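How do you keep breakfast interesting on a tiny grocery budget?

Cherry Mae Mangubat
I moved to Platuvier in April for a new job and my food money is pretty sad until I get caught up on rent. Breakfast is where I keep messing up. I grab something from the coffee cart, and there goes 8 dollars before I've even clocked in!

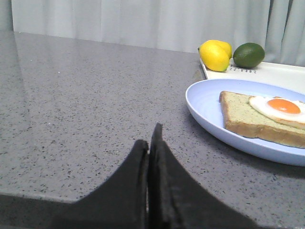
I've got a toaster, one okay pan and a fridge I share with my roommate. I leave at 6:30, so nothing fancy please. What do you all eat that isn't plain cereal every day?

Zornska
Eggs and toast, all the way. I buy the day-old loaf from the bakery, slice it thick and freeze it the same night, then toast it straight from the freezer.

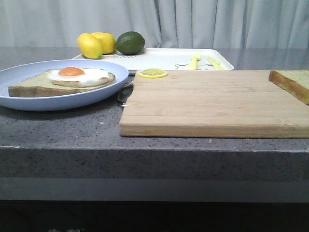

Egg on toast, light blue plate

Low heat and a lid if you like the yolk runny. When I'm sick of that I do peanut butter and banana, or I mash up leftover beans with hot sauce (way better than it sounds).

Lumanlan
Oatmeal. Buy the big bag.

Stirnari
I'd go with sandwiches, because you can make 3 the night before and not think about it. Last night's leftovers between two slices of bread totally count as breakfast in my house.

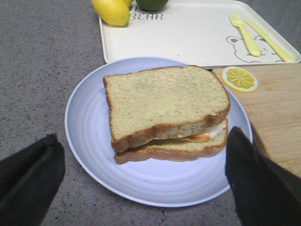

Keep anything saucy away from the bread until morning or it goes mushy. And hide them behind the milk — roommates will eat anything wrapped in foil. Mine did, twice.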